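OK so the kitchen. Been promising this one for weeks and I have maybe an hour before I need to be out the door, so typing fast, sorry in advance.

Background for anyone new. We moved into the Incombe place in January and the kitchen is tiny. One person can cook. Two people can cook if they like each other a lot and neither one needs the fridge. I cooked in there all year and complained all year and did nothing, and then last weekend I finally took everything off the counter, every last thing, and started over.

What was up there before: toaster, blender, knife block, a fruit bowl with no fruit in it, a stack of mail, the big Lakurby mixer I got as a present and have used 2 times. Oils. So many oils. Vitamins. A candle. A roll of tape that has moved with me through three apartments and has never once been where I needed it.

Step one was dumping it all on the living room rug. Do not do this if you plan to sit down that evening. I ate dinner on the arm of the couch.

Then wiped everything. Dish soap and hot water, then vinegar, then soap again since the vinegar smell was making me hungry for fries. The tile behind the stove took forever. There was a splatter line on it from the tomato sauce thing in the spring (long time readers know) and I'd stopped seeing it. An old toothbrush and baking soda got most of it. The grout, eh. Grout is a next year project.

The rule I came up with – if I don't touch it on a normal morning or a normal weeknight, it doesn't live on the counter. Sounded simple. Then I spent twenty minutes arguing with myself over the blender.

Blender lost. It's in the hall closet with the mixer and I've missed it zero times so far.

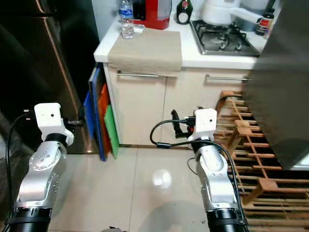 Posted December 7, 2021 | Filed under: Home, Small Kitchen | 9 comments

So where it's landed. The cream doors stayed cream. I had a whole plan to paint them dark green, I had the sample pot from Bustero and everything, and then I held the lid up against the cabinet and chickened out. The room's small and the fridge is already dark. One big dark thing is enough.

The long bar handles I love. Best money I've spent in that room. The ones before were little round knobs that came off in your hand, and you'd stand there holding a knob with a closed door in front of you. With the bars you can grab anywhere, with an elbow if you have to. They're Ruotsalainen ones, the plain silver, ordered online, and I put them on myself with a borrowed drill and only made one hole in the wrong place. It's covered. You'd never find it.

Also a bar is a great place to dry a dish towel, in theory. In practice the cloth ends up folded over the edge of the counter like every other kitchen cloth I've ever owned. Beige, becuase white ones look terrible after a week and the dark ones leave fuzz on the glasses. I just leave it there now. Put the water bottle on top of it and then it doesn't slide off. Works fine!

Left side of the counter is the drinks and morning corner. The red thing with the black front goes at the back, near the tile, and it's the only bright color I let stay out. I wanted it put away too at first (I was in a mood). But it gets used before I'm properly awake and I am not bending down into a cabinet at that hour. Stays.

Right side is for cooking stuff. I went through the bottles one by one. Threw out anything sticky, anything where I couldn't read the date, and a fish sauce I'm fairly sure came with us from the old apartment. The full pantry lineup is behind the doors now and only the sauces I reach for constantly get counter space. One of them ended up all the way down at the far right, which is a dumb reach from where I stand when I'm chopping, but it keeps the label clean and it hasn't been knocked over yet. The little dark one next to the red thing should probbaly move down with it. Haven't decided.

The cooktop. I have strong feelings about gas and I won't do them here. But the black iron supports, if yours have that gray crust on them – lift them out, soak in the tub, hot water, dish soap, a scoop of washing soda, leave it for the length of a movie. Scrub. Dry them right away or they'll rust, ask me how I know. Mine looked nearly new after. The steel part underneath I do with a damp cloth and then a dry cloth, going with the grain. No scratchy pads. I used a scratchy pad once and I see that patch every time I make eggs.

The white pot or cooker with the handle has no home. It just sits back there by the burners. It's too tall for the shelf I had picked out, and the shelf it does fit on is the one over the door that I need a chair for, so no. I've read all the advice about pots, hanging rails and so on. I don't want to drill into the tile. If anyone has an idea for tall awkward things in a kitchen with no tall cabinet, comments are open.

Under the counter, the two doors. Left one is plates, bowls and the colander. Right one is pans, and lids standing up in an old file sorter from the office supply aisle. Lids were the thing I hated most in this whole kitchen. You'd pull one and the rest would come down like a rockslide. File sorter, a couple bucks, done. I should have done it years ago.

Total spend was 300 dollars, nearly all of it handles and the new faucet, which I haven't even talked about and don't have time to. It drips a little. Different post.

Couple things I'd change already. I want a tray for the bottles, something with a lip, for when the soy sauce runs down the side. And the refrigerator shows every fingerprint, every single one, it's so shiny that I get the light coming off it right in my eyes when I walk in. I've tried the spray and I've tried olive oil on a rag (made it worse, obviously) and I'm open to suggestions. A reader last time said plain water and a coffee filter. Trying it tonight.

And it needs to stay like this. Ask me in a month. The mail's already creeping back, I found an electric bill by the stove this morning and moved it to the shoe rack, so now the shoe rack has mail.

Closet tour next, or maybe the faucet. Depends on the plumber. OK gotta run, I'm late and there's still stuff all over the rug.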